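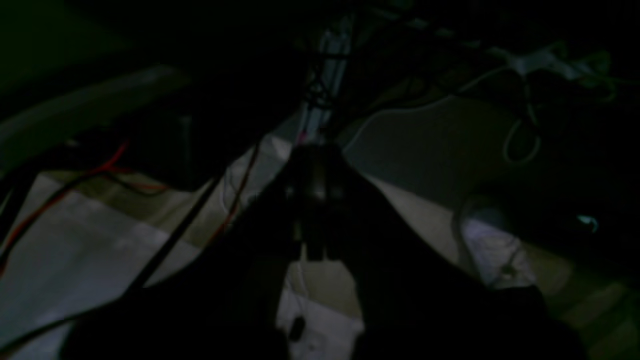 White cloth on the left side, dim light

How to get turmeric out of cotton napkins?
Posted by Boglárka Szalai

I have cotton napkins, and in April a lentil soup was spilled on two of them. I washed them at 40 degrees with usual powder, and the yellow spots became only a little lighter. I did not put them in the dryer yet. Is it better to wash hotter, or to soak first? The label says 70 is the maximum.
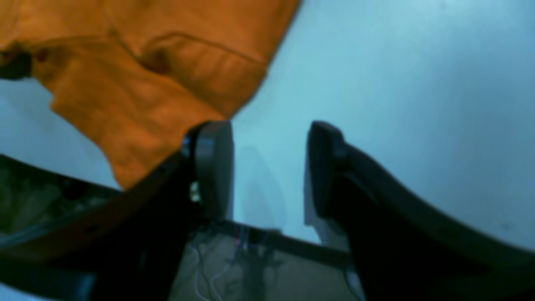 Amerley Frimpong wrote that soaking comes first - cold water, a spoon of oxygen bleach, left overnight. Then hang them in full sun while still damp. Turmeric fades in sunlight. She repeats it two times for old spots.

Rawashdeh
just buy dark ones

Boglárka Szalai
Thank you both. I will try the soaking tonight, and the sun when Pitley has some. One more thing: can I do the same with a colored napkin, or will the sun take its color also?

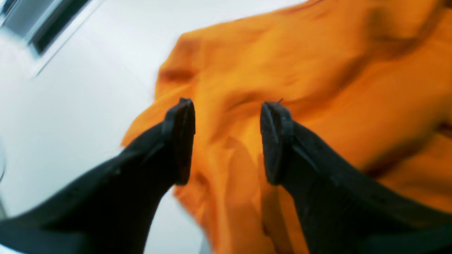
Orange cloth, crumpled, on white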